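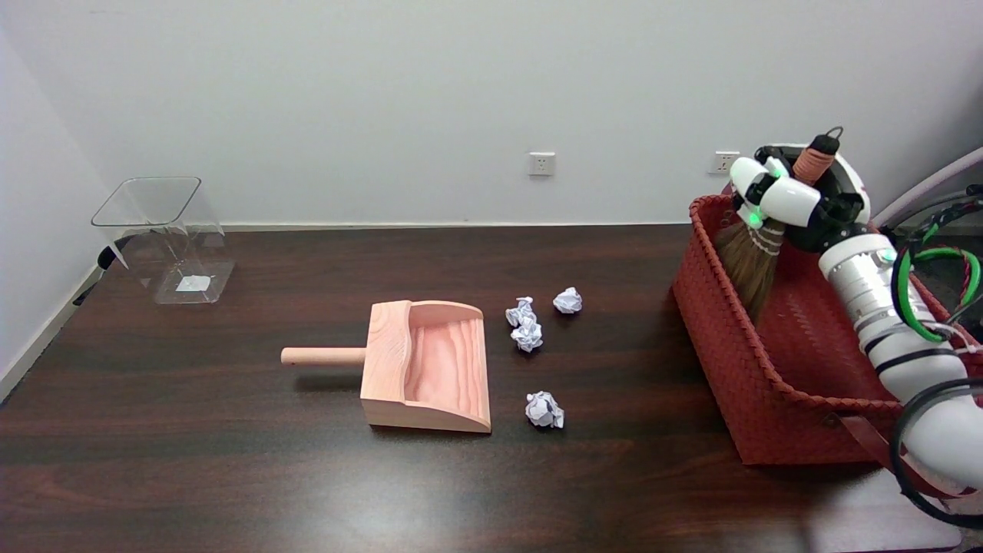 Rana trouve que tu te compliques la vie avec l'huile dure, et je suis plutôt d'accord avec elle. Sur un plateau déjà verni, l'huile ne pénètre pas, elle reste en surface et ça colle pendant des semaines. Ponce d'abord, on en reparle après !

motero43
Ah mais non, pas forcément ! J'ai repris une table de ferme l'an dernier (achetée 215 euros à la brocante de Sasden, une folie, je l'adore) et je n'ai pas tout mis à nu. Un égrenage léger, un coup de chiffon, puis une cire teintée. Le veinage est ressorti d'un coup, j'en étais baba.

Rana
La cire sur une table où on mange, je ne m'y ferai jamais. Le premier verre posé sans dessous et tu as un rond. Pour un guéridon, d'accord, mais là on parle d'un plateau qui sert tous les jours.

Dorothy Treloar
Bonjour à tous - je suis celle qui a posé la question au départ. Le mien est brun foncé et brillant, avec un grain très marqué, et je voudrais surtout garder la couleur. Si je ponce, est-ce que je la perds ?

Rana
Si c'est une teinte dans le vernis, oui. Fais un essai sous le plateau, grain 120 puis 180, sur la largeur d'une main. Tu verras tout de suite si le bois est clair en dessous.

Neville Inskip
Moi je passe tout au vernis à l'eau satiné, trois couches fines, égrenage au 300 entre chaque. Ça tient à merveille, et ça ne jaunit pas ! Par contre il faut être patient, j'attends une nuit entière entre deux couches - les temps indiqués sur les pots, je n'y crois pas.

motero43
Le satiné à l'eau sur du bois foncé, ça fait un voile gris, désolé. J'ai donné, deux fois.

Neville Inskip
Jamais eu ce souci. Tu remues bien le pot ? Le matant tombe au fond.

motero43
Euh... je secouais. Bon, je réessaie ce week-end sur une chute et je vous raconte.

Dorothy Treloar
Essai fait sous le plateau : c'est tout clair dessous. Je vais donc juste égrener et revernir. Merci, vous êtes formidables !

Forum Bois d'Ultthorpe - Contact - Mentions légales - © 2019 - Haut de page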